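A morning at the Plikenby reprocessing plant

5 February 2022 · 14 comments · 62 shares

I've wanted to see where hospital waste goes ever since my knee operation in October, when I came round to find a clear sack at the end of the bay already stuffed with gowns, wrappers and tubing. So when the Plikenby site put on an open day I booked the same evening.

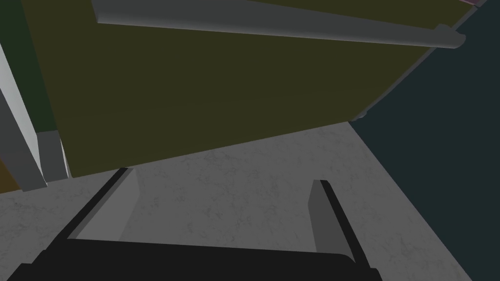
The bus from Kikulley drops you at the wrong end of the industrial estate, by the way, and there's no pavement for the last stretch. Wear boots. I wore the nice shoes and regretted it before I'd even signed in.

Plikenby is run by a firm called Greco, which takes in used instruments and some plastic items from hospitals in the area, cleans them, checks them and sends them back out. I had pictured something like a recycling centre with skips and seagulls. It's much closer to a very serious laundry! You go in through one door as a visitor in a coat and come out the other side of a changing room in a hairnet, overshoes and a paper gown (yes, the gown gets thrown away afterwards, and yes, somebody in our group asked about it straight off). The answer was that they've tried cloth ones for visitors and are still arguing over who washes them.

The dirty side is behind glass, so we watched from a corridor. Trays come in sealed, get logged, and then go through the washers, which are enormous and a lot quieter than I expected. Our guide told us the plant handled 3,205 trays in its busiest week so far. I wrote that on my hand because they'd asked us to leave bags and notebooks in the lockers, and then I had to scrub my hands at the next door, so it's a wonder I've still got it.

What I enjoyed most was the inspection room. People sit under bright lamps with magnifiers and go over each hinge and joint, and anything they don't like the look of goes back to the start. I'd be hopeless at it. The staff said you get your eye in after a few months, and that tiny scissors are the worst. They also had a table of rejects we could handle, which was a nice touch, including a pair of forceps so bent I can't imagine what had been done with them.

Then the plastics bit, which was really why I'd come. I'll admit I went in hoping to hear that nearly everything could be saved, and it can't, at least for now. Some things are simply sold as single use and the plant isn't allowed to touch them. Other things could be washed and used again, but the washing costs more than a new one. They were very open about that. There's a trial going with the hospital at Grorkcombe to swap the throwaway wrapping round instrument trays for hard lidded boxes, and they've got 593 of the boxes in use with an order in for 1,000 more. The boxes are heavier, so the vans carry fewer trays per trip, and I did ask whether the extra diesel eats up the saving. They're still working it out, I was told. Fair enough, though I'd have liked a number.

Lunch was sandwiches in the canteen, on proper plates, with a tea urn that dribbled. There were 9 of us in the group, mostly nurses or people who buy things for clinics, plus me and a retired dentist who knew far more about steam than the rest of us put together and kept the guide talking well past the time we were meant to finish. I didn't mind a bit.

If you fancy going, the next open day hasn't got a date yet but they keep a list at reception and you can ring to be put on it. It's free, there's parking, and children under twelve can't go past the corridor. Grorkcombe might be doing a visit to the hospital end of the box trial in the spring, and I've put my name down for that too.

Share this (62) · View all 14 comments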